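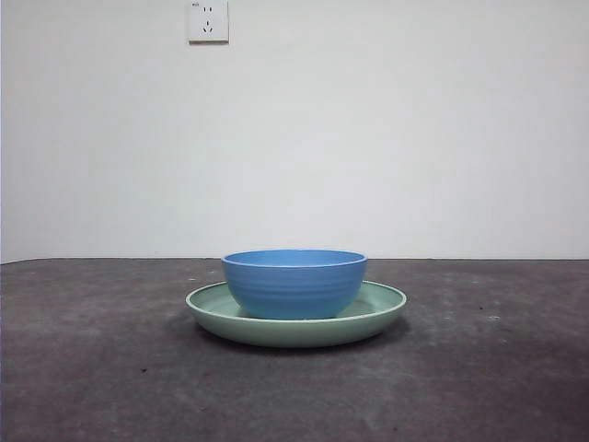

Does the sorting arm replace the person on the clearing bench?

Most sites keep the same number of people and move one of them. The Rokik bench arm takes over the lifting and separating of crockery, and the person who used to do it checks the finished stacks, deals with anything chipped and keeps the wash line fed.

Rokik Bench Arm for crockery return

Rokik is a single arm with a two-finger gripper, sold for staff canteens, hospital kitchens and care homes where bowls come back sitting on plates and have to be taken apart before washing. It works on a flat bench against a wall and plugs into an ordinary socket. You don't need compressed air or a cage, though you do need a risk assessment for your own site, and we'll send a blank one with the quote.

What it handles

Round bowls and plates, ceramic or hard plastic, up to 900 g a piece. Deep bowls are picked by the rim. Shallow plates are picked by the edge, which is slower. It does not handle glasses, cutlery, lidded pots or anything with more than a spoonful of liquid left in it. Those stay with your staff.

Every shape of crockery you use has to be taught once. Teaching takes 12 minutes per shape and is done by hand: you guide the gripper to the rim, press the button on the wrist, and do it again from two other sides. The arm stores up to 40 shapes. If you change supplier and the new bowls have a thicker rim, teach them again as a new shape and delete the old one.

What changes for the people there

We fitted two arms at the Michiels staff canteen in December. Before that, four people took turns on the return bench, and the job was mostly reaching, twisting and lifting for the whole of lunch. Nasrin Alipour runs the kitchen there. Her notes after the first month were mixed, and we have used them to rewrite parts of the manual.

The good part was wrists and shoulders. People on the late lunch shift stopped asking to swap off the bench. The awkward part was that the bench job had also been the chatting job, and the person minding the arms was now on their own for long stretches. Michiels moved the drying racks round to face the bench, so two people now work within talking distance.
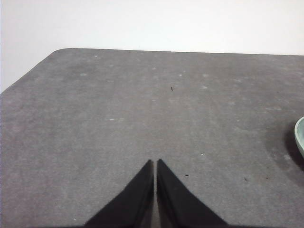 The other thing that came up was pace. The arm moves at one speed and does not hurry when the trolleys back up. Staff who were used to a push at half past twelve found this irritating, and some went back to clearing by hand beside it. That is allowed, but only on the far side of the yellow line supplied in the kit. If a hand comes over the line the arm stops and waits for the green button.

Plan for one named person per shift who can stop, restart and teach the arm. At Michiels that is Berkay Kurtuluş at lunch and Defne Karabulut in the evening. Both were kitchen porters before and both had a pay review when they took it on. We recommend you settle that question before delivery — it caused some bad feeling at an earlier site where it was left until afterwards.

In the kit

Arm and base plate
Two-finger gripper with one spare pair of fingertips
Wrist camera and bench camera
Stop button on a 3 m lead
Yellow line tape
Printed manual, large type

The bench itself is not included. Use a matt top in a dark colour if your crockery is pale, as shiny steel confuses the cameras. Drikevetti make a suitable mat and we can order it with the arm.

Training and service

One of our fitters stays for the first two lunch services. Usually that is Nevzat Gezer. Training covers everyone who works near the bench, including agency staff, and we ask that it is done in paid time. Fingertips wear and should be changed every 14 weeks. The wrist camera window is wiped daily with a dry cloth, no spray.
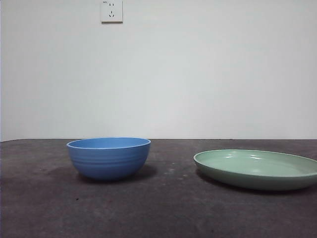
Can the arm be left running with no one in the kitchen?

Leave it switched off when the kitchen is empty. It needs someone within reach of the stop button whenever it is moving, and the warranty only covers it on that basis. The evening close-down is on page 9 of the manual.

Ordering

Prices depend on the number of arms and the distance to your site. Taha Shehata handles quotes and site visits. Please have your bench length and depth to hand, plus one bowl and one plate of each kind you use, which he will take away and return. The older Pikow gripper does not fit this model.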